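Equipment planning meeting, Sep 26, 2019
Present: Lieven Mertens (chair), Khadija Tahiri, Wael El Fassi
Apologies: Yesenia Meléndez

1. Gripper spares
Khadija asked for 4 sets of fingers from Zurko. Agreed.
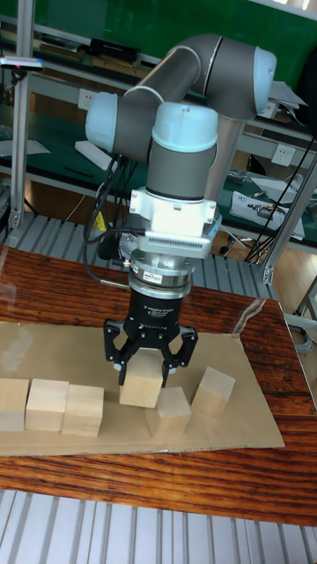 2. Second arm
Wael has a quote from Trnka, valid for 42 days. Lieven wants a rival price from Skomov

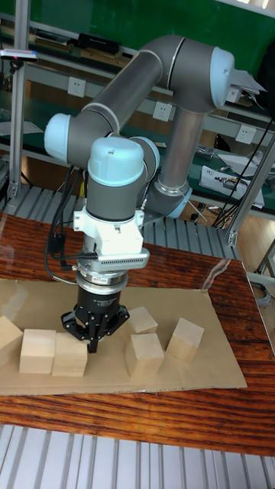
before anything is signed. Delivery would take about seven weeks.

3. Bench materials
The budget line stays open until the next meeting. Khadija would like a proper work mat priced. The blocks are on a cardboard sheet at present. Wael to get prices.
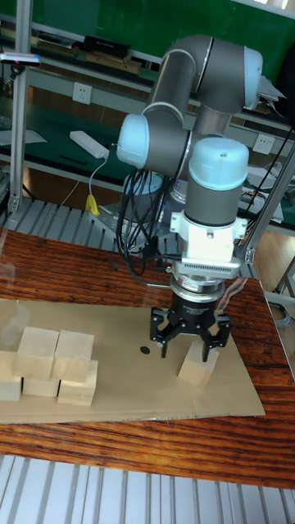

4. Training
Two places on the Trumerura course approved. Wael will plan a stacking exercise to follow it, starting with two blocks on a row of four, as on the left of the cardboard. Khadija to book.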